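Brillwood Indoor/Outdoor Basketball, size 7

I've been playing pick-up with the Brillwood for a whole winter now, so I thought it deserved a proper page in the shop. We stock three balls and this is the one I grab on my way out of the door (my old Lerurik has been sulking in the garage since February!).

The grip is the big thing for me. It's a bit tacky out of the box, then it settles down after 4 or 5 sessions and feels lovely on a catch. Wipe it with a damp cloth if you've been on tarmac.

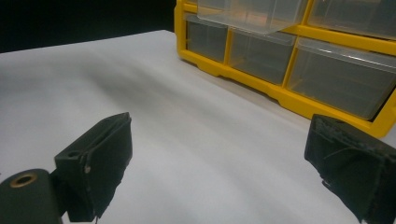
It comes deflated, so you'll need a pump and a needle. Go easy at first – I overdid mine and it bounced like mad until I let some air out. The channels are nice and deep too, handy if your hands are on the small side like mine.

Size: 7 (size 6 back in soon, I hope)
Cover: composite
Colour: classic orange
Price: £20
Club orders: 10% off, just drop me a message first

Postage is £4 per ball, and spare needles are on the accessories page.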